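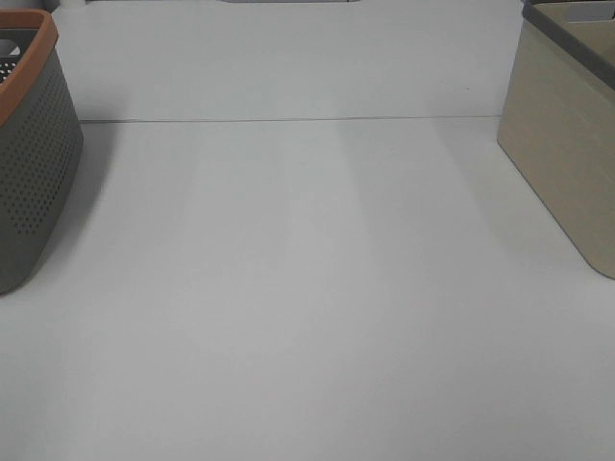

Sort station as it stands: perforated basket left, beige bin right, table seam between them.

Forum > Small Cells and Bench Automation > Purchasing and Planning

Thread: Budget for a single-arm sort cell — sanity check before June

moslow_bench
Posts a budget for comment. The job is moving small mixed parts from the grey basket to the beige bin, one at a time, with a camera check on the way. Parts are light, nothing above a bag of screws. The cell is for the returns room at our Prollcombe site. Target is 30 picks an hour at first, so speed is not a driver. One shift.

Budget lines at present:

Arm, five-axis or six-axis, undecided
Two-finger electric gripper
Overhead camera and bracket
Table (already owned, two sections butted together)
Containers (already owned)
Guarding and risk assessment
Spares
Integration, in-house

The arm and gripper take most of the money. I have put 1,000 pounds against everything that touches the table: brackets, fixings, container locators, lighting. A colleague thinks that is too much. I would like opinions before the request goes in, in June.

kerf_and_shim
It is too little. The arm price is known to the penny because somebody quotes it. The bits round the arm are never quoted, and they are where the overspend goes. On our last bench cell the bracketry, lighting and cable management came to more than the gripper.

What is the table? I can see a joint running across it. If the arm is bolted to one half and the bin sits over the other, the two halves will move relative to each other the first time somebody leans on the end. You then re-teach, and you re-teach again the week after.

moslow_bench
Two table sections, same height, on separate legs. The arm base would go on the far section. I had planned to clamp them together underneath.

kerf_and_shim
Clamps are fine for keeping them from drifting apart. They do little for height. Put a single base plate across both, or buy one table. A one-piece top is not a large sum and it removes a class of fault. I would move it up the list, above the sixth axis.

ohmsetter
Disagree on the table. If the camera locates both containers at the start of each run, a millimetre of drift in the top does not matter. Vision is in the budget already, so use it. Spending on steel to fix a thing the software can measure is a habit from the days of blind pick and place.

kerf_and_shim
The camera will tell you where the bin is in the camera's coordinates. If the camera is on a post fixed to one section and the arm is on the other, your hand-eye calibration is now a function of who leaned on the table. You cannot software your way out of that without a fiducial at the arm base, in view, checked every cycle. Possible, but price the hours.

ohmsetter
A printed marker and half a day. I have priced it.

kerf_and_shim
Half a day to write. Then the afternoon when the marker has a sticker over it.

tare_weight
Can we go back to the containers? "Already owned" is a false saving in my view. The grey one has tapered, curved sides and a thick rim. The bin has squarer sides and a rounded corner at the base. Neither is located by anything I can make out, they are simply stood on the top. Questions:

1. How does the operator put the basket back in the same place after filling it?
2. Has anybody checked the gripper body clears the rim when picking from a corner at full depth?
3. What is the second set of containers, for when the first set is away being emptied?

Item 2 decides whether you need the sixth axis. With a tapered wall you want to come in tilted for anything lying against it. A five-axis arm will do some of those poses and not others, depending on where the base is. Work that out on paper before choosing the arm, as the price gap between the two is probably your largest single decision.

moslow_bench
1. Currently by eye. I was going to put tape down.
2. No.
3. There is no second set. Point taken.

On the sixth axis, the quote for the six-axis unit is well above the five. If tilt is the only reason for it, could we not change the basket?

tare_weight
Yes, and you should look at that first. A shallow straight-sided tray in place of the basket costs next to nothing and may save you the axis. The perforated sides are another point. A dense pattern of holes is poor background for small parts if your segmentation is basic. Plain matt inside, one colour, contrast with the parts.

I would keep the beige bin. Dropping in is easier than picking out.

lathe_hours
Tape is not a locator. Three pins or a routed nest. If you go to a one-piece top, have the nests cut at the same time.

ohmsetter
I will argue for keeping the basket. The returns staff fill it, it has a handle opening by the look of it, and they will carry on using it whatever the automation people buy. Introduce a tray and you have introduced a tipping step, done by a person, thirty-odd times a shift. That has a cost and it will not be on the equipment request. It will be on somebody else's budget, so it will look like a saving.

tare_weight
Fair. Then nest the basket and pay for the axis. What I object to is doing neither and finding out in commissioning.

pacheco_cells
We fit small cells for a living (Pacheco, if that matters, and we are not bidding for this). Our usual split on a bench cell of this size, for comparison:

Arm and controller, 40 per cent
Gripper, fingers, one spare set of fingers, 10 per cent
Vision and lighting, 10 per cent
Table, nests, brackets, cabling, 8 per cent
Safety, assessment and paperwork, 15 per cent
Engineering hours, the remainder

The original post has engineering in-house with no figure against it. Put a figure against it, even if no invoice will follow. A request with free labour in it gets approved quickly and then the labour is taken away for something else.

Lighting: the top is a pale white and the light on it looks soft, which suits you. There are faint bands of lighter and darker tone across the near section all the same. If those come from daylight through a blind they will move during the day and your thresholds will move with them. Find out whether it is daylight or the fittings. A plain diffuse panel over the cell and a blind that shuts will settle it.

moslow_bench
Fittings, I think, but there is a window on that wall. I will check it in the morning and again at 4 pm.

On engineering hours, noted. I had left them off deliberately, for the reason you give.

lathe_hours
While you are there, measure the reach. It is easy to look at a bench with two containers at either end and assume any small arm will span it. Take base centre to the far inside corner of each container, at floor depth, and add the gripper length pointing down. The catalogue reach figure is to the wrist, arm horizontal, on most data sheets. You lose a good part of it at table height. We bought a short one by reading the headline number, and the containers ended up huddled in the middle of the bench with the operator's access gone.

moslow_bench
Base centre to far corner of the basket is the longer of the two on my sketch. The Villotent arm we were looking at covers it on paper with little to spare.

lathe_hours
Then it does not cover it. Move the containers inward. You have a broad stretch of clear table between them and no reason to leave all of it empty.

ohmsetter
There is one: the camera check. The part has to be held somewhere with a clean background between basket and bin. Moving them in by a hand's width each is fine. Closing the gap is not.

kerf_and_shim
Agreed with ohmsetter, which I note for the record. Keep the check position off the seam, too. A thin dark line behind the part is an edge your software will find sooner or later. Same for specks. There is one on the far section, not far from the bin, and a wipe-down belongs in the start-of-shift list.

moslow_bench
Revised list, for anybody still reading.

Arm: six-axis, next reach up
Gripper: as before, plus spare fingers
Camera: as before, bracket fixed to the same top as the arm
Table: one-piece top, nests cut for both containers
Containers: keep, plus a second set of each
Lighting: diffuse panel, blind
Safety: line added for an outside assessor
Engineering: 32 days, shown as a cost
Contingency: 5 per cent

The table and bracket line is no longer 1,000 pounds. My colleague has been told.

pacheco_cells
Contingency is low for a first cell. Double it. Rest looks sensible.

ohmsetter
I still think the new top is unnecessary. If it is cut at the approval stage, put the marker in and carry on.

kerf_and_shim
If it is cut at the approval stage, cut the blind and buy the plate.

tare_weight
Do the tilt check with a cardboard gripper and the real basket before the order goes out. It takes an hour.

moslow_bench
Doing that this week. Will post the clearances.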